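Visits > Workshops > Prekamholm

Open afternoon at the Zaidi repair workshop

2 comments | 101 shares

In July I went to Prekamholm to see the computer repair workshop of Zaidi. They open the doors one afternoon in the year, and I arrived at two o'clock, when the coffee was already finished. Noman Baloch met our group at the door and took us first through the storage room. He told us they received 1426 old office computers last year, and 476 of them went back to schools in the region.

After the storage we came to the benches, and this was the part I traveled for. The topic of the day was the processor and how to change it without damage to the socket.

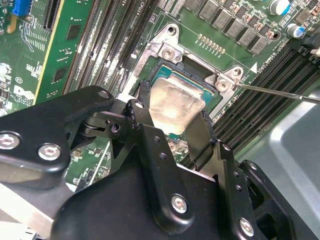 A screwdriver at the right-hand screw of the socket bracket, with old paste still on the processor.

I have opened my own computer at home, but I was never brave enough to touch this part. Mrs. Nusrat Sial, who teaches the beginners, explained that the old thermal paste must be cleaned off before a processor is used again. She prefers a soft cloth and a little alcohol, and she has no love for paper towels.

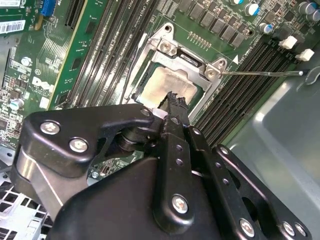 She also spoke a long time about the lever. It must be lifted slowly and to the end, and one should never pull on the processor while the lever is closed. A man from Budard asked if it is normal to hear a small crack. She said yes, a little, but his face told me he was not convinced.

The computer on the bench was a Dell tower laid on its side. I liked that the blue plastic parts inside show you where to put the fingers.

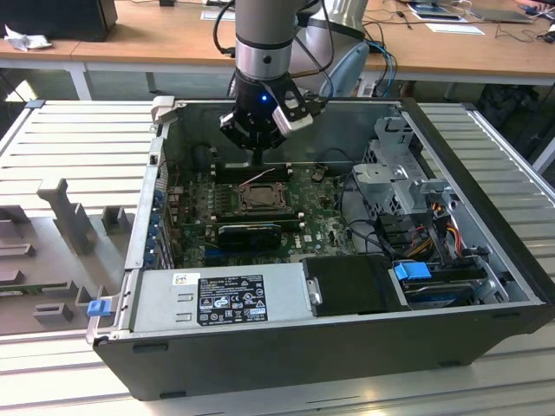
Last changed: July, 16:40

With the processor out of the socket, one sees how much room the power supply and the drives take in such a case. The side panel was lying flat to the left of the tower. At home I always put mine behind the door and then I step on it.

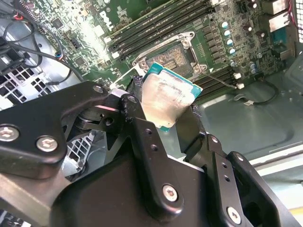
The processor beside its open socket. The white triangle is printed on the board at the right.

Before leaving I bought a used keyboard from the Nidance table in the corridor. The bus back goes only once per hour, so look at the timetable before you walk down the hill.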